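Wanted: people to help us find out whether our two-armed robot is any use

Posted 2020-01-26 by Gönül Demirtaş, Peser shared workshop

We are looking for helpers on a home-grown robot project called Hurnano. I'll say straight away that I am the doubter in the group. The others asked me to write this notice on the theory that anybody who still gets in touch after reading it will probably stick around.

Hurnano is a torso with two arms and two hands. The torso and the arms exist as a pile of parts on the long bench at Peser, some bolted together and some waiting for brackets that fit. The hands are still being argued over. The whole thing also exists as a model on a computer, and that is where most of the work is being done at the moment. The budget is 3,000 pounds for the lot, and a good part of it went on motors before I joined.

The task we have set ourselves is small on purpose. A ball, a shallow tray with a red half and a blue half, two hands. Pick the ball up, pass it over if need be, put it down in the half you were told to. A toddler would be bored of it by lunchtime. I have sat through plenty of evenings watching the simulated version have a go, and my view is that we don't yet know how good it is, as we have never kept proper records.
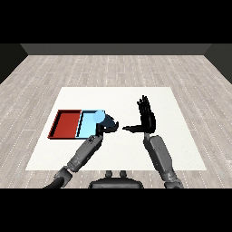
So the first job is record keeping. We want two people who will run the same task in the simulator, 50 tries to a batch, and write down what happened each time. Dropped, wrong half, fingers in the way, arm stuck, fine. "Nearly" is not a result. If you can't bring yourself to write "dropped" next to somebody else's evening of work, this may not suit you.

The second job is on the bench. We need someone who can crimp a connector, read a wiring diagram and say no when asked to power up an arm that isn't clamped down. Experience with hobby servos helps. Experience of having broken a few helps more.

The third is code. The control software is in Python, written by several hands, and some of it came over from an older project called Bilteo that none of the present group worked on. I would like somebody to read it and tell us which parts we could throw away. I suspect a lot.

What you get: a key to the workshop after your first month, use of the tools, tea, and 30 pounds a month towards travel. There is no wage. If this ever turns into a business I will be surprised, and you should not join on the strength of it.

What we ask: one evening a week until the end of June, when we plan to show the real arms doing the real task at the Gündoğdu open day. I have told the group I think the date is hopeful. You are welcome to think so too, out loud.

You don't need a degree. Please don't send a CV. Send up to 30 lines on something you built that didn't work, and what you did next. Mention which of the three jobs you'd like and which evenings you can't do.

Leave it in the Hurnano tray by the workshop door, or use the contact form on the Peser page and put my name at the top.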